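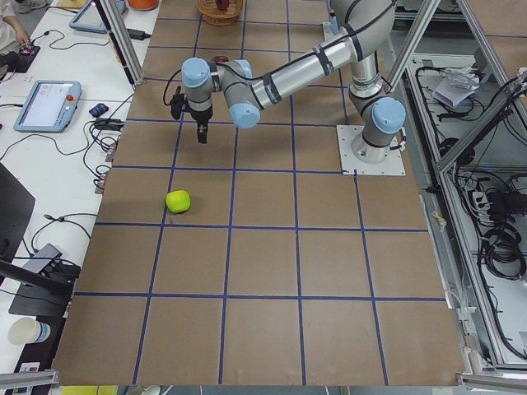 Home | Contents | Chapters | Glossary | Teachers

Print this page | E-mail this page

Dec 28, 2024 | By the Flollema Readers author

Chapter 5
What Happens to the Food We Don't Eat

I grew up in a house where you scraped your plate into the trash and that was the end of it. The bag went to the curb, the truck took the bag, and I never gave it another thought until I moved to Mestum and rented a place downhill from the Dornel landfill. On a hot August evening with the windows open, you think about it plenty!

So let's start this chapter with the smell. A landfill smells partly because of food. Potato peels, bread crusts, half a burrito, the salad you meant to finish — all of it gets packed down under more trash, and then under soil, until hardly any air can reach it. Tiny living things called microbes still break it down, but without air they do the job differently, and one of the gases they give off is methane. You can't smell methane itself (the stink comes from other gases mixed in with it), but it traps a lot of heat in the atmosphere. Keep that word handy. We'll need it again in Section 5.3.
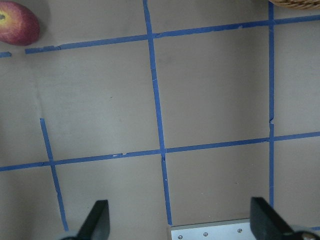 Figure 5.1 A red apple on a tabletop.

Now take the same scraps and let the air in. Pile them up with dry leaves or torn paper, keep the pile damp, turn it over every so often, and a different crowd of microbes moves in. These ones use oxygen. They work fast, they warm the pile up, and what they leave behind is compost — dark, crumbly stuff that gardeners will happily drive across town for. Very little methane comes off a pile that's turned properly. A soggy pile that gets ignored is another story, as I learned in my own backyard, and as my neighbors learned too.

When Mestum decided to try collecting food scraps, the town signed up 900 households on the east side and hired a hauler called Ghasemi to run the route. In the first week the trucks brought in 2173 pounds of scraps. I remember reading that number in the town newsletter and trying to picture it as banana peels. The compost went to the school gardens the next spring, and I got 2 bags for my tomatoes.

Composting comes fairly late in the life of a piece of food, though, and I'd like you to think about the earlier part as well. Somebody planted it, watered it, picked it, cooled it and trucked it to a store. If it gets tossed, the water and fuel that went into it are spent either way. That's why most of this chapter is about shopping, storing and cooking, and the compost pile has to wait until Section 5.4.

Before you read on

Keep a food diary at home for two days. Each time something edible gets thrown out, write down what it was and why. "Forgot it was there" is a perfectly good reason, and it's the one I write most often. Bring your diary to class and hang on to it, as you'll use it for the bar graph at the end of Section 5.2.

Words to watch for: microbe, methane, compost, landfill, edible

Previous | Next: 5.1 From Field to Fridge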